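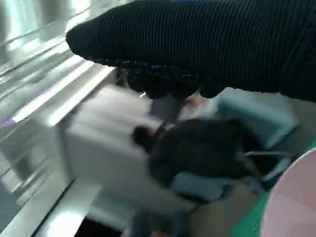 Jeanie Sutherland had 28 days to finish her mother's jumper. She had found it in a bag from the house at Rirkine, with one sleeve done and the other stopped at the elbow, and the needles still in it.

The pattern was missing. She wrote to Moller, the yarn shop, and they sent back a ball that nearly matched and a bill she thought was high. She worked on the bus and in the evenings. 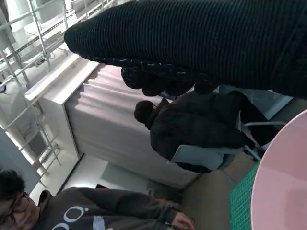

Dark rib, and a black jacket.

By the second week she had knitted almost 70 rows and pulled out most of them. Her mother had knitted tightly. Jeanie did not. The join showed, whatever she did with it, so she took the jumper to the Thursday group and passed it round. 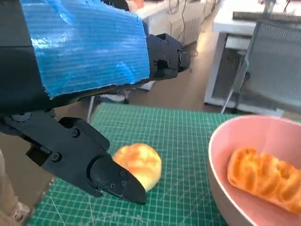

Graziella said she should leave the join alone, and that anyone could see where one hand stopped and the other began, and what was wrong with that? Then she asked if there was more tea.

Jeanie cast off that night at the kitchen table. She sewed the sleeve in, undid it and sewed it in again.
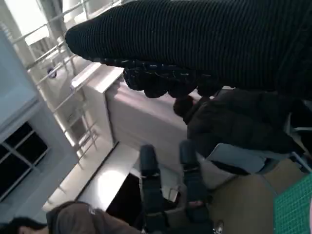
The ribs, close up, and the thick edge.

Her brother Hamish tried it on at the door. It was too long in one arm. He turned the cuff back and went out to start the car.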